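Type to search
Search

The Town That Reads Its Own Contracts

By the Features Desk
20 Dec 2018

161 shares
13 comments

On the second floor of the old grain exchange in Rirklow, a reading group has spent the year on the least glamorous book in town - the ledger of public contracts. It runs to 1,491 entries, and they've read every one!

The group calls itself the Trestow Circle, after the street where it first met, and it has become one of the liveliest things happening in local government anywhere in the state. Members file records requests, sort the invoices that come back and post the lot online, with notes in plain words.

Their big find was the Orier water main. The city paid for 313 sections of pipe and the delivery slips showed 300. Thirteen sections may not sound like much, but the same supplier, Bergmann, held four other jobs, and the slips for two of those had never been filed at all. In October the council voted to send the whole bundle to the state auditor, with the gallery full and people standing on the stairs.

Bergmann says the gap is a paperwork error and has promised its own records. Maybe so, and the Circle has been careful to say the same. What's thrilling is how fast the habit has spread - two nearby towns have asked for copies of the group's request letters, and the high school now teaches a unit on how to read a bid sheet.

The auditor's report is due in spring. Meanwhile the Circle has started on the road repair budget, one folder at a time.

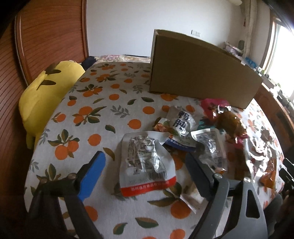
A white food pouch on a cloth printed with oranges.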